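Getting more out of lidded boxes

I used to stack everything in carrier bags under the stairs (don't judge!), and then Irina Toma talked me into proper boxes with clips. Two years on I'm a total convert. A few things I've picked up:

Wash a new box before you fill it, lid and all, and let it dry overnight with the lid off. Otherwise you trap that plasticky smell and your tea towels will have it for months.

Press the lid down all the way round first, then do the clips. If one side won't catch, undo the other and start again, don't force it!

Handles on lids are lovely for craft bits or plasters, but for jars or tools I carry the box from underneath.
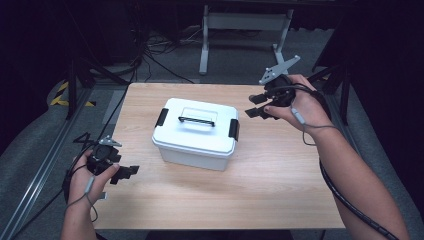
White box with black side latches, handle folded flat on the lid.

A fold-down handle is worth looking for if you stack. Label the short end too, so you can read it on the shelf.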